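Morning rounds at the pen cell

At Bernton, the day starts at a desk. Before the arm called Climier picks up a single thing, somebody has to reset its table, and I was lucky enough to spend a November morning watching it done. I loved every minute!

Climier is a sorting cell built by Nerier, a small workshop that likes its machines to practise on ordinary clutter. Its camera learns from people first. Each task is done by hand, again and again, and the cell had 1122 of these runs stored when I visited, 227 of them with pens alone. Slim, shiny, see-through barrels are horribly hard for a gripper to judge, so pens get more attention than anything else on the list.

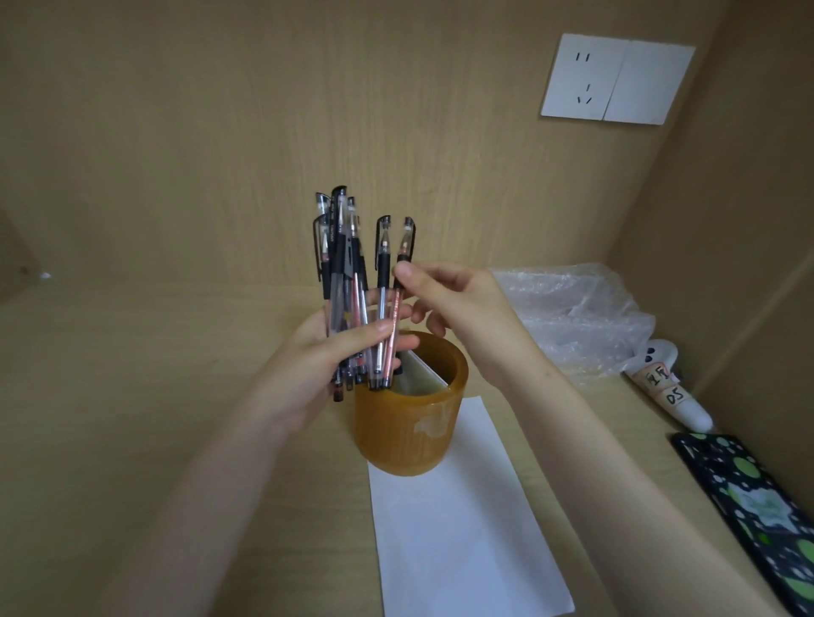
Pens in hand over the amber holder, with a sheet of white paper underneath.

Setting up takes around 67 minutes, and most of that goes on the wrist. The crew run it through its full turn, listen for grit, wipe the finger pads and swap them if the rubber has gone glossy. Then comes the camera check, using software called Ye, which compares four fixed points on the table with where the arm believes they are. A millimetre out and the whole lot is done again.

I saw it fail once, on the third point. A loose mounting screw was the culprit (a quarter turn, no more) and the next check came up clean. By half past ten Climier was lifting its first pen, very slowly, by the cap.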